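In Defense of the Mug Shelf

By Amrit Sutherland

My mother kept her good cups behind glass and her everyday cups in a high cupboard over the stove, and for most of my childhood I needed a chair to get a drink of water. I mention it because I think a lot of our ideas about where things belong were settled for us by somebody else's cupboards, long before we had any say in it, and it took me until well into middle age to wonder whether a mug needs a door in front of it at all.

I have come down firmly on the side of the open shelf. I don't mean a whole wall of them, the kind you see in magazines with the pasta in matching jars. I mean one small shelf, low down, right where you stand when the kettle boils, with room for the mugs you really use and no others. My sister thinks this is a recipe for dust. My neighbor in Tunddale thinks it looks like a café that ran out of money. I love them both and they are mistaken.

Consider what happens in a cupboard. You put a mug in, and then you put another in front of it, and by the end of the year the ones at the back have retired. When I last moved house I found 9 mugs I had no memory of owning, one of them with a price sticker from Poirier still on the base. They had been living in the dark, perfectly sound, while I washed the same two over and over. A shelf doesn't let you do that. Everything on it is looking at you.
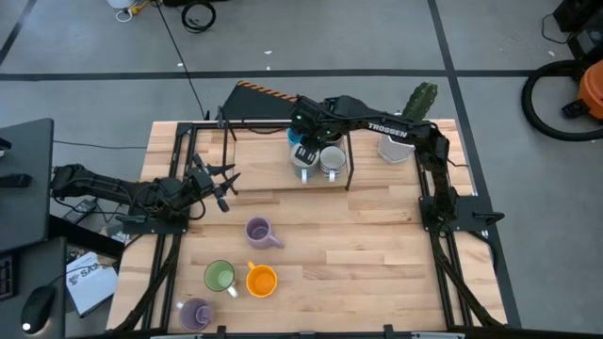 Some on the shelf and some on the table, with the orange-yellow one beside the green.

I am especially fond of a mixed lot. There is a school of thought that says open storage only works if everything matches, and I can see how a person gets there, but I think it has things backward. A row of identical white mugs asks to be kept in order, and the first chip or the first odd one spoils it. A purple one beside a green one beside something with a pattern on it can't be spoiled. You can break one and replace it with whatever turns up at the church sale and the row is just as cheerful as it was before - more so, sometimes.

Color is useful too, in a plain domestic way. In a house with more than one tea drinker, the blue one is yours and the green one is your husband's, and there is no sniffing at half-finished cups to work out whose is whose. We have kept to this for years in our house and it has prevented at least one serious argument, though I won't say which.

Now, the matter of handles. I used to set my mugs down any old way, and then I spent a week staying with a friend who turned every handle to the front, and by the third morning I was a convert. You reach out half asleep and there it is, pointing at you. You don't have to pinch the rim or nudge the neighbor aside to get your fingers in. Sideways handles all in a row look very handsome, I grant you, but they take up more of the board and they knock together, and I have glued enough handles back on to hold a grudge about it.

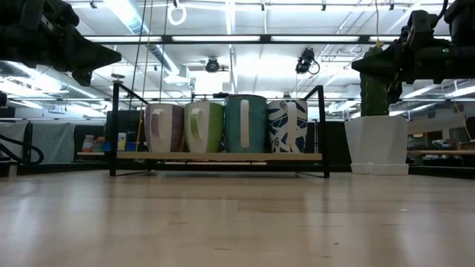

The other thing I would press on anyone starting out is to keep the shelf short. If it holds four comfortably, let it hold four. My first one was a Duser, which I bought far too long because it was on sale, and within a month I had filled the spare end with vitamins, a dead flashlight and the instructions for the microwave. An empty stretch of shelf in a kitchen is an invitation, and everyone in the family will accept it. The one I have now cost 60 dollars and is barely wider than a loaf pan is long, twice over, and it has never once collected a battery.

A plant nearby does no harm. I'd choose something that doesn't mind being ignored, and I'd give it a proper saucer so the watering doesn't end up on the wood.

As for the dust, which my sister will bring up again at Thanksgiving, my answer is that a mug in daily use doesn't sit long enough to gather any. If one of yours has dust in it, you have learned something about that mug. Rinse it out, have your coffee in it tomorrow, and if you don't enjoy the coffee, the church sale takes donations at the side door until 3.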